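Search this site
Type and hit enter

Rubber stamps on cheap paper: notes on ink, pressure and fold order

I have been making folded cards at my desk for most of the winter, mainly because Itzel Bautista asked for a batch of small ones and I said yes before working out how many test prints that would involve. These are my notes on the process. They cover dye ink only. I have a pigment pad as well but the drying time annoyed me and I gave up on it.

Paper first. I used two kinds. One is the ordinary white office sheet, which I keep for test prints. The other is a heavier white card that Lungile Baloyi cut down for me on her trimmer. The office sheet takes ink faster and shows a heavier edge. The card is slower and the colour comes up a bit lighter. If you test only on office paper you will over-ink the card, or at least I did, for the first dozen or so.

Inking. I tap the stamp on the pad in short, light touches and turn it a quarter between them. Pushing it hard into the pad loads the sides of the rubber and you get a halo. This matters more with outline designs. A smiley face has thin lines for the eyes and mouth, and those fill in quickly. A solid heart has the opposite trouble: it wants plenty of ink, and any dry patch on the rubber shows as a pale spot in the middle of the print.

Pressure. Straight down, hold, straight up. No rocking. I tried a foam mat underneath and a bare desk, and for these small stamps the bare desk gave a cleaner edge. With a larger stamp I would go back to the mat.

Re-inking. I wanted to know how many prints I could get from one inking, so I ran grids. With the heart, the second print is often the best one and the fourth is too pale to use on a card. The smiley holds on a little longer. I kept count across all the test sheets and stopped at 163 impressions, at which point I was fairly sure the answer was "ink it every time, blot once on scrap". Pieter Maes told me that at the start. I now have the data.

Colour. Blue was the most even of the inks I own. Purple is darker and covers well, but it gets onto fingers and from there onto everything else -- wash your hands between colours and before you touch a clean card.

Fold order is where I changed my mind. I used to stamp the flat card and fold it afterwards. The print came out well but the placement was poor, as I kept misjudging where the crease would fall. Now I score, fold, press the crease flat with my fingers, and only then decide what goes where. A bone folder gives a sharper crease on heavy card. On small ones I don't bother.

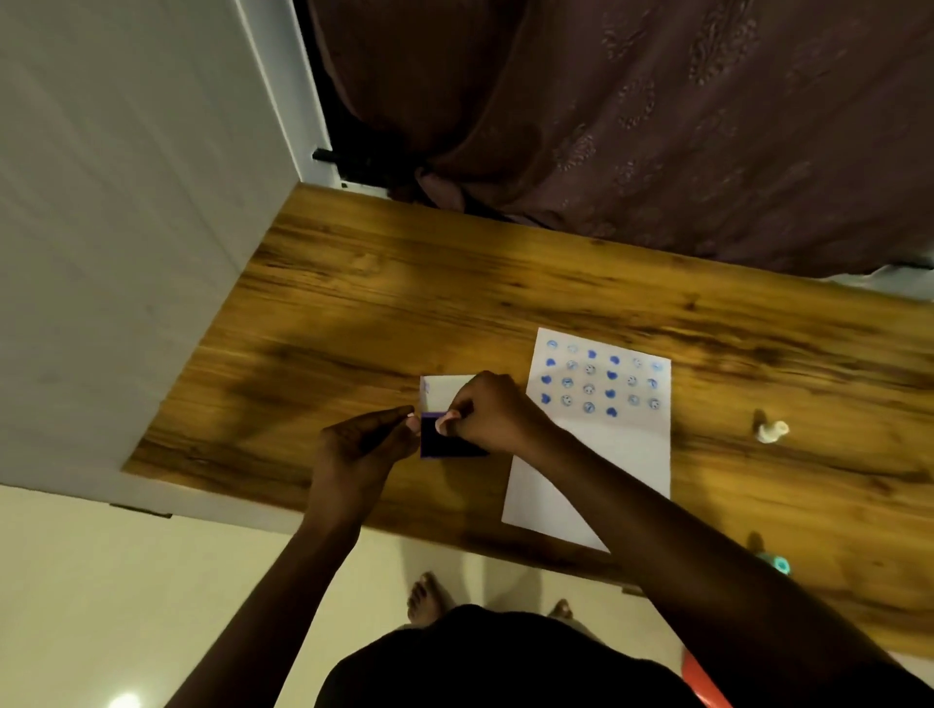
Pressing down a small card, with a test sheet of blue hearts and smileys alongside.

The desk is under the window. I leave the curtain drawn while I stamp, as direct sun on the pads can't be good for them, though I haven't tested this.

Storage: pads go upside down in a flat tin, lids clipped. Stamps get wiped with a damp cloth and left rubber side up overnight. I don't use solvent cleaner on them. Radwa Hegazy does and hers are fine, so take that as preference.

Still to sort out: a placement jig. I have tried a corner of scrap card taped to the desk as a stop, and it works for a single stamp in a single position. It doesn't help with a row. The next attempt will be a strip of clear plastic with the spacing marked on it. Itzel's batch is due in December, so the jig has to wait until those are in their envelopes.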